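Garba Pantry Packing: where we've got to
Report to Altia, 12/30/25

Hello all, and thanks for bearing with us over the holidays. You asked for something short on how the parcel work has gone since the second payment came through, so I'll skip the background (it's all in the May report anyway) and get straight to the packing.

We've sent out 687 parcels so far against the 1000 we promised you for the whole grant. I'd hoped to be a bit further on, but the tins from Ornier came nearly two weeks behind and we had a whole shelf of bags waiting for soup. They've caught up now and the last delivery was spot on!

The big change is labelling. In the first half of the project we only labelled the outside of each parcel, and then if someone needed a swap (a nut allergy, say, or no dairy) we had to unpack the lot to see what was what. Now the treat items get a white paper label of their own, handwritten, wrapped round the packet before it goes in the bag. It's slower, I won't pretend otherwise, but swaps take a minute or two and I've stopped dreading them. 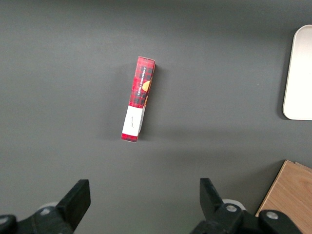

Biscuits have been the easy bit, really. Shortbread keeps well, the boxes are slim enough to slide down the side of a bag, and people like getting something that feels like a present. We bought 186 boxes in the autumn and have 103 left, which should see us well into the new year. Chocolate was a disaster by comparison – we had a radiator on behind the shelving and I'll say no more than that.

One thing I'd like your view on is pens. The handwriting on the labels can come out very faint and small, and a couple of families have told us they can't read it. Etico quoted us for a little label printer and it would fit inside the stationery line if you're happy for us to move the unspent postage money across. A box of thicker pens is the cheap answer and I've ordered those in the meantime.

Still to do: the shelf plan, the spring shopping list and the receipts for November, which I'll send over by the end of next week.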